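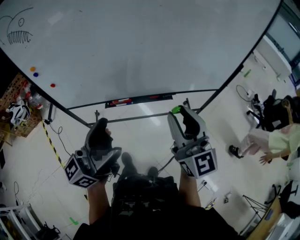 How to clean a whiteboard that has given up

Every shared whiteboard has a ghost. Ours was the October rota, which could still be read in the spring if you stood by the window and felt strong. Asabe Okoro had been scrubbing at it with a dry cloth for months, and all she'd done was move October a bit to the left.

What follows works on ordinary enamel or melamine boards. If yours is glass, you have more money than we do and can use window cleaner.

What you need

Two soft cloths (old T-shirts are ideal, ideally somebody else's), a bowl of warm water, washing-up liquid, a little rubbing alcohol at 70 per cent, and a dry-wipe marker you don't mind using up. No scouring pads. A scouring pad gives you a very clean board for one afternoon and a grey one for ever.

Step 1. Clear the board

Take off the magnets and put them in a mug. Ask whether anyone wants the drawings. Somebody always wants the drawings, so take a photo of them and carry on.

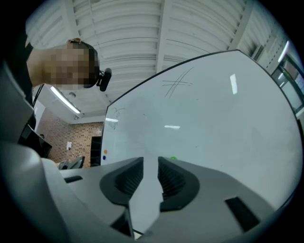 Slatted ceiling and strip light.

Do look up before you start, by the way. Glare from a tube light hides most of the ghosting, and half the boards I've been told are spotless were only well lit. Switch the light off, or wheel the board round until you can see the worst of it.

Step 2. Dry wipe, then draw over the ghosts

Wipe off anything loose with a dry cloth. For old lines that won't shift, go over them with the fresh marker and rub them away while the new ink is wet. The solvent in it lifts the old stuff. Zainab Ugwu calls this fighting fire with stationery. It also works on permanent marker, should you have the sort of colleague who reaches for the wrong pen. 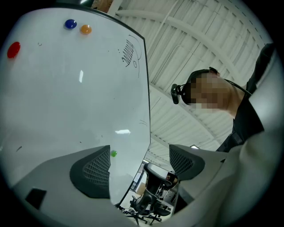

Work in patches no bigger than a dinner plate. If you ink up the whole board in one go it will dry while you're admiring it, and then you have two ghosts.

Step 3. Alcohol, sparingly

Dampen a cloth and wipe from the top down. Open a window first. Leave it for 15 seconds on stubborn patches, wipe again, and stop if the cloth begins to look the colour of the board.

Step 4. Wash and dry

One drop of washing-up liquid in the bowl, a quick wipe, then plain water. Skip the rinse and the next marker will skate about as if on butter.
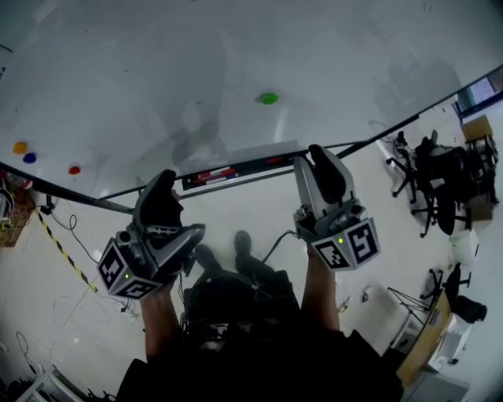
Dry it properly, corners included, and give it an hour before anyone writes on it. You won't get an hour. Ours had a lunch order on it before I'd emptied the bowl.

Do the full wash every 6 weeks and a dry wipe each evening. The tray wants doing too, and will turn your cloth black.

Contact Fashola Workroom Notes | © Fashola 2026 | Back to top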